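Steamed bun mornings are back at Nutunura, and the countertop steamers are coming out with them

For release in April

From Kanyarat Panyasiri, Nutunura Kitchen, Clirkside

I have been wanting to write this one for weeks! Starting in April, our little teaching kitchen in Clirkside is running its steamed bun mornings again, and this time we're doing the whole thing on countertop electric steamers, the kind you can plug in next to the toaster and forget about while you set out plates. If you came to us last year you'll remember the big bamboo stacks and the fogged-up windows. I loved them too, but people kept going home and telling me they didn't have a wok wide enough, or a burner free, and the buns never got made.

So this season is called Hemmin, after the word my teaching partner Uthai Kaewmanee shouts when a lid comes off (he says it's a family thing and I've stopped asking). Class starts at 9 a.m. and we eat at 11:30. In between you'll mix a dough, rest it, shape it, rest it again and steam it, and there's plenty of tea during the resting parts. We do plain buns first, always. A plain bun shows you everything about your dough, and it's also the one my kids ask for.

The setup is as simple as we could make it. You get an electric pot with a white base, a steel basket on top, and a plate close by for when the buns come out. I like the plate right beside the cooker, on the same table, so a hot bun never has to travel across the room.

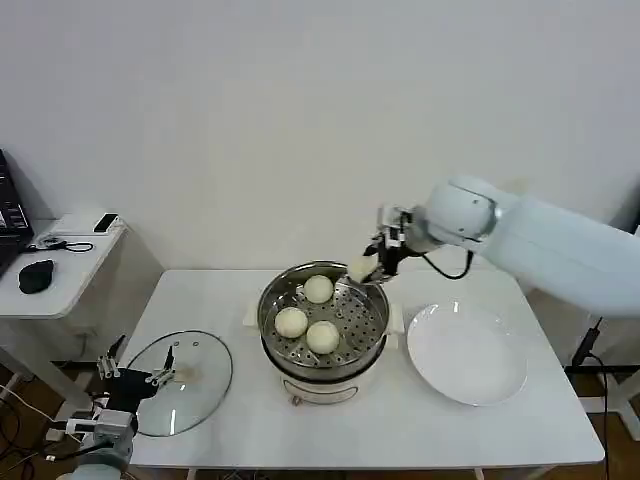 Buns in the steamer basket, with a plate beside the cooker.

We've learned a lot from the people who come. Last season 696 of you took a class with us, and between you and our own test days we steamed 1,748 buns. I know that because Marisol Quintanilla, who keeps our books, makes me write it on the wall calendar. The question we heard most was about wrinkled tops. You lift the lid, they look gorgeous, and a minute later they've shrunk up like an old balloon. So there's now a good long stretch of the morning on just that: turning the heat off, leaving the lid cracked open a little, and walking away for a few minutes. It's so hard to wait! Uthai sets a timer and guards the pot.

Lids get their own talk too. If yours is see-through, leave it on and look through it. Every peek lets the steam out and you're back to waiting. When you do take it off, tip it away from you and lift it flat to the side so the water that has gathered inside doesn't rain down on the buns. I wrap some of my lids in a thin dish towel at home, with the corners tied up well clear of the heat, and we'll show you how to do that as well. 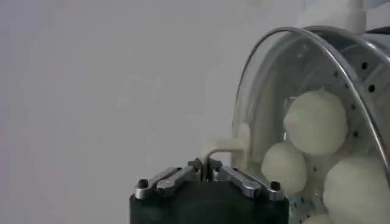 What you'll make and take home

Everybody shapes their own batch and eats as much of it as they care to at the table. The rest goes home in a box, along with a recipe card in cups and in grams. The card has notes on freezing (steam them first, cool them all the way, then bag them) and on warming them up again straight from the freezer. Nelli Ruotsalainen drew the cards for us and they're lovely, with a little strip down the side for your own scribbles. Mine is already covered in flour.

The flour comes from Catier, the mill shop two doors down, and they're giving our students a small bag each to get started. It's a soft, low-protein flour and it makes a paler, more tender bun than the all-purpose in my cupboard, though all-purpose works fine and we'll bake — sorry, steam! — a tray of each so you can taste them next to each other.

One thing I get fussy about is space in the basket. Buns grow. Give each one room on every side and keep them off the wall of the tray, or they'll stick together and tear when you pull them apart. A square of parchment under each bun is nice when the dough is on the sticky side. You can also brush the steel with a bit of oil and set the dough right on the holes, which is how Uthai does it, and he'll tell you at length why I'm wrong about the parchment.
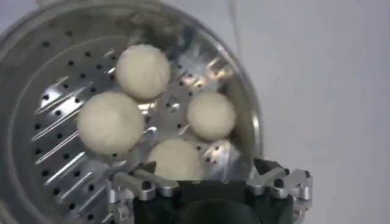

Do I need to own a steamer before I sign up?
We have one for every pair of students, so just bring an apron and a box you like. Niilo Heinonen is at the front desk and can talk you through what to look for if you decide to buy one later.

A seat is $23, tea and flour included, and kids under ten come free with a grown-up. There are 222 seats for the whole season and over half went to our mailing list before I'd even finished this page, so please don't wait too long. Sign up at the Nutunura front desk in Clirkside, any morning after 8.

Press and food writers are very welcome to come and get floury with us. Ask for Kanyarat or Marisol at the desk and we'll save you a stool and a bun.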